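Botones, un marco de madera y un mantel que parece mármol

Llevaba desde junio queriendo escribir esta entrada y por fin me pongo. Quien pase por aquí a menudo ya sabe que me pierden los botones industriales, los de apretar con ganas, con su caja y sus tornillos a la vista. Pues he sacado unos cuantos del cajón y los he puesto sobre el plástico jaspeado verde y blanco, el que compré en Gundent por dos metros y que al final sirve para todo (mancho, paso un trapo y listo).

El amarillo es mi debilidad. La seta verde es enorme, ocupa casi toda la tapa, y da un gusto tremendo plantarle la palma de la mano encima. Venía en un lote de Cuvenent que me costó 172 coronas, envío incluido, y ya solo por esa pieza lo habría pagado. 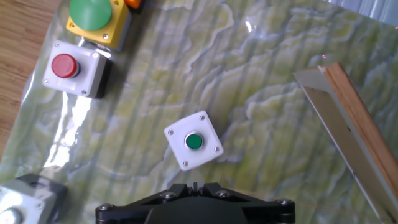

La seta verde arriba, el rojo debajo y el verde pequeño puesto en rombo. ¡Qué bien quedan sobre el jaspeado!

Las cajas blancas son más discretas, pero me gustan casi igual. Tapa blanca, base gris oscura y cuatro tornillitos en las esquinas. El botón verde pequeño va enrasado con su aro plateado y pide el dedo justo en el centro; el rojo sobresale y se encuentra a ciegas. Mi idea es montarlos en un tablero para el pasillo, cada uno con una luz distinta, y todavía no sé en qué orden. Cambio de opinión cada tarde.

Y luego está el marco. Es de madera, de un tono entre naranja y marrón claro, con un perfil fino un poco biselado que me encanta. Salió de una caja de restos de Damgaard, una tienda pequeña donde entro a por cola y salgo con una bolsa llena. Quiero colgarlo al lado del tablero, con un plano del cableado dentro - sí, un plano, enmarcado como si fuera una lámina botánica.

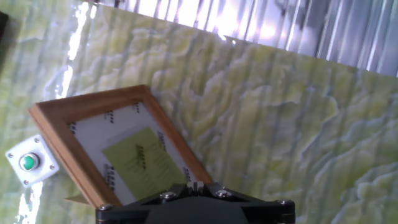 El marco con su fondo blanco y la tarjetita amarillo verdosa, al lado de uno de los verdes.

Para el tablero estoy entre el pino de siempre y un tablón de Skendamwood de 200 centímetros que tendría que cortar en casa. El pino es más barato, pero el otro tiene una veta preciosa y creo que el amarillo resaltaría muchísimo. Eso sí, antes de taladrar nada voy a hacer una plantilla de cartón a tamaño real, que la última vez me fié del ojo y el agujero acabó donde no era.
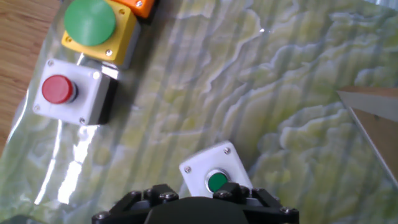
Amarillo, rojo y verde, cada uno con su forma de botón.

Si alguien ha montado algo parecido, que me cuente qué grosor de madera usó. Me preocupa que con seis cajas atornilladas el tablero se venza por el medio, y prefiero saberlo antes de sacar la sierra.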